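Nirnside student club opens registration for household robotics contest

NIRNSIDE, Thursday, July 16, 2020 - The Grerketti student robotics club has opened registration for its household tasks contest, to be held in Sarnudby in the fall. Teams have 12 weeks to prepare, and entry is free for high school and college students.

Each team must program a robot arm to put away cups on a wire dish rack. Runs are scored on a scale of 1000 points, with deductions for dropped cups and for any contact that moves the rack.

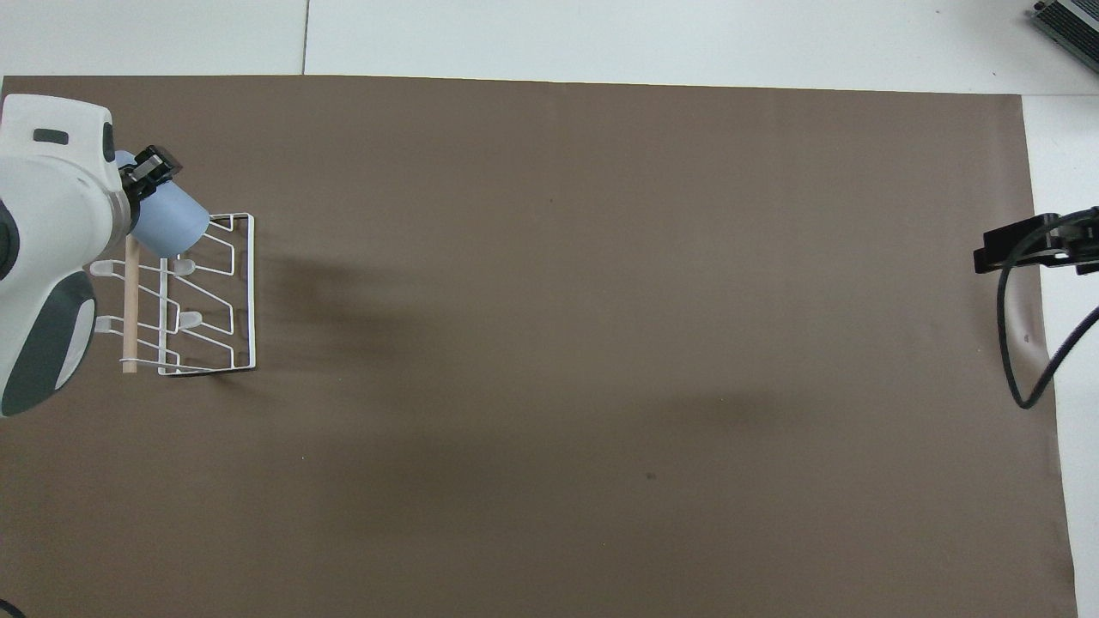
Students may write their own control software or train the arm from recorded demonstrations. Club members spent May testing the rules and collected 1632 practice runs, which registered teams can download.

"Last year most teams lost points on the release - they let go too early," said Radu Dobre, the club's faculty adviser. "We added more practice time for that."

The winning team will receive the Furtună Prize, a paid summer placement at the club's workshop. Registration closes when 49 teams have signed up.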